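Pliltadska Drainage Survey: Interim Report to the Ndlovu Fund

Reporting period: second half of the grant year

Work under the grant covers the mapping and condition grading of surface water drains in the Pliltadska catchment, upstream of the Prondonholm outfall. Of the 61 manholes on the original list, 30 have been opened, measured and graded. A further eight could not be lifted and have been passed to the highways contractor for freeing.

Cover and invert levels are recorded to the local datum. Pipe diameters agree with the old plans except on the Drerkari branch, where three lengths are smaller than drawn. The flow model has been altered to match and the design storm run again. Surcharge now starts further upstream than in the July run.
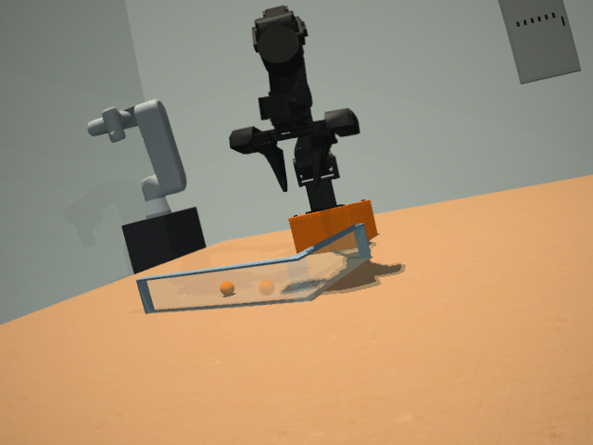 Page last changed: 2023-02-07

Silt depth was taken at every opened chamber. Deposits are heaviest below the Drerkari junction, where the gradient slackens. Jetting of this length is included in the present budget and will be carried out before the camera survey, so that joints and cracks can be graded properly.

Spending is within the approved total. The fund is asked to agree a transfer from the travel heading to plant hire, to cover a second week of pumping at the outfall. No change to the end date is requested.

Work remaining: the unopened manholes, the camera survey of the Drerkari branch, and the final drawings. Level data for the completed chambers can be supplied as a spreadsheet on request.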